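Search this site Search

Nine Knots and a Cold Thermos: Talking Tackle with the Guide at Plollavholm

Shares 157 Comments 9

The first thing the guide does when I get to the dock at Plollavholm is take my rod out of my hand and look at the line. The second thing he does is cut off my knot.

"It would have held until the moment you cared," he says, and he ties me a new one while telling me where the coffee is.

He has been taking people out on this lake for most of his working life. He asked me to leave his name off because he already gets more phone calls than he can answer, and because, he says, the lake is what people should be reading about. I came up in July to ask him about leaders and line, a subject most of us settle once, in our teens, and never open again. I went home with a notebook full of it and three new spools on the back seat, and I can't remember the last time I was this excited about string!

We started at the kitchen table in the boathouse, with the door propped open and a radio going somewhere outside. He dumped a shoebox of leader material between us.

"Look at that," he said, holding up a coil of fluorocarbon that had taken on the shape of its spool. "You put that on straight out of the package and it swims like a spring. Pull it through your fingers first. Slow. Let your hand warm it up. Then it lies out like you want."

I asked how long a leader ought to be. He laughed, and then he took the question more seriously than I'd expected.

"People want a number. I'll give you one for this lake, for walleye, on a calm morning. As long as I'm tall. If there's a chop on the water I go half that. In the weeds I go shorter still, and heavier, and I quit worrying about who can see it." 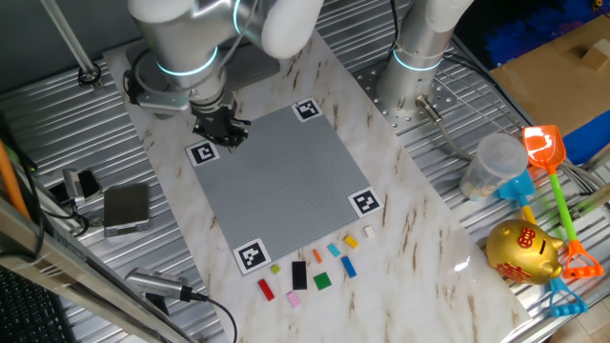 He feels strongly about walleye. He feels even more strongly about pike, which he calls "the tax," because they bite off a certain share of everything he owns. For pike he ties on wire, and he has no patience with the idea that heavy fluorocarbon does the same job.

"Sometimes it does. I've landed plenty on it. Then there's the one that gets it in the corner of her teeth, and now she's swimming around with your treble in her face. I don't want that for her, and I don't want to lose the plug either. Use the wire. You'll get a few less bites. So what?"

The wire he likes is the knottable kind, soft enough to tie with a clinch if you wet it and take your time. He showed me how he draws it down with pliers, a little at a time, stopping to look. If it kinks, he cuts it off and begins again. There was a small heap of curly offcuts by his elbow by the time we finished the pot of coffee, and he swept every one of them into a jar with a screw lid. He's fussy about that jar. A loon doesn't know what a piece of leader is, he said, and neither does a dog.

I wanted to talk about braid, because I switched two seasons ago and have been quietly losing lures ever since. He asked me what I'd put under it on the spool.

Nothing, I told him.

"Well, there you go. It's slipping. The whole load of it is turning around on the spool and you think your drag's gone funny. Put some mono on first. Ten turns, fifteen, I don't care. Then your braid has something to bite on."

He also told me I was fishing it too light. I'd gone thin for the casting distance, and he agrees that thin braid flies beautifully, but his part of the lake is all broken rock, and thin braid over rock is, in his words, a very short story. He'd give up a few yards on the cast and go up a size. I tried it the next morning and he was right, and I didn't miss the yards at all. 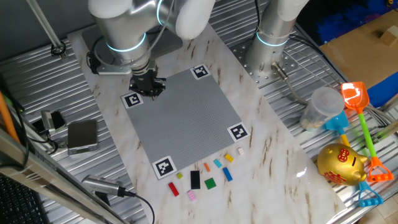

On knots, and why he only teaches a few

There are nine knots he can tie in the dark. He counted them off for me on his fingers and ran one short. Of those, he teaches three to guests: a Palomar for tying on, a uni for nearly everything else, and a double uni for joining braid to leader.

"I can tie the FG. It's a lovely knot. It goes through the guides like it isn't there. But my hands are cold and you've got fish coming up all around the boat, and I'm supposed to stand there weaving? Double uni. Thirty seconds. Go fish."

I pushed him a little here, because I love the FG and spent most of a winter learning it on the arm of my couch. He grinned and said then I should tie it at home, on the couch, and come to the dock with three rods ready. That's fair, and it's what I do now.

His best piece of advice was about spit. Everybody knows to wet a knot before cinching it, but he wets it, pulls it halfway, wets it again, and then finishes with one long steady pull. He never jerks it. Afterward he leans on it, hard, with the hook caught around a cleat and his face turned well away.

"If it's going to break I want it to break on the dock. I've got all day on the dock."

He trims closer than I would have dared on the Palomar and leaves a longer tag on the double uni. I asked whether the long tag picks up weed. It does, some. He would still take the weed. 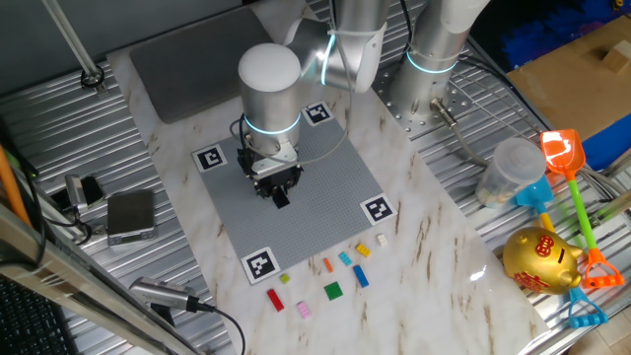 The morning run to Rirthorpe Narrows

We went out at 5 a.m., with mist sitting on the water and a thermos that had been filled the night before (his one failing as a host). Rirthorpe Narrows is a slot between two points of rock where the lake squeezes down and the current picks up, and he fishes it on the drift with the motor tipped out of the way.

He had me throwing a plain jig, dressed with a soft tail the color of weak tea. I have boxes and boxes of bright things and I'd brought all of them. He looked through them very politely and handed me the tea-colored one.

"Count it down. Every cast. When you get hit, you remember the number, and then you do the same number again."

I got hit on fourteen. I was so pleased that I forgot to count the next one, and he didn't say a word, just looked at the sky.

What struck me, out there, was how often he checked his leader. After every fish he ran the last foot of it between his thumb and fingernail, feeling for a nick. He did it after every snag as well, and a few times for no reason I could see. Twice he found something I couldn't feel even when he guided my thumb to the spot, and both times he cut back and retied without a sigh. I've skipped that check my whole life. I've also told a lot of stories about big fish that broke me off, and I'm now looking at some of those stories a little differently.

He keeps a small spool of leader on a cord around his neck, with the nippers on the same cord. Everything else is in one flat box. When I asked him where the rest of his gear was, he pointed at the box again.
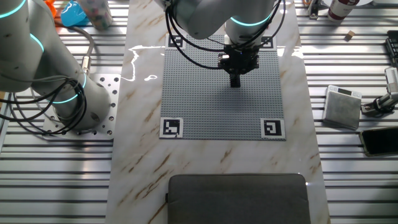

We got to talking about cost, as you do when the bite slows down. He's not a snob about it. The main line he replaces once a season, at the start, and halfway through he pulls it off and puts it back on the other way around, so the fresh end from the bottom of the spool gets its turn. A filler spool of 400 yards does both his casting rods with enough left over for a guest. Leader is where he spends, because you use so little of it and it's the part the fish meets.

"You drove all this way. You paid for the gas and the cabin. And you're going to save a couple of bucks on the last six feet?"

I asked about old line, the spools that sit in the garage for years. Braid he'll keep for ages if it's stored out of the sun. Mono he won't trust past its second summer. He dates the spools with a marker, just the year, and when he's unsure he ties an overhand knot in a piece and tugs. If it pops with no stretch, it goes in the recycling tube at the landing.

By then the mist had burned off and there were other boats coming through, and he waved to every one of them. One stopped to ask what we were getting them on. He told them exactly, down to the color and the count, which surprised me more than anything else he'd said. I asked whether it bothered him to give it away.

"They'll be throwing it on a bad knot," he said. "And if they aren't, good for them."

We had two more drifts before the sun got too high. I lost a decent fish on the first one, right at the net. He reached over, picked up the end of my leader, ran his nail down it, and handed it to me so I could feel the rough place for myself. This time I found it. I cut back a foot, wet the line, pulled it halfway, wet it again, and he already had the boat turned around for the top of the narrows.

Comments 9 Shares 157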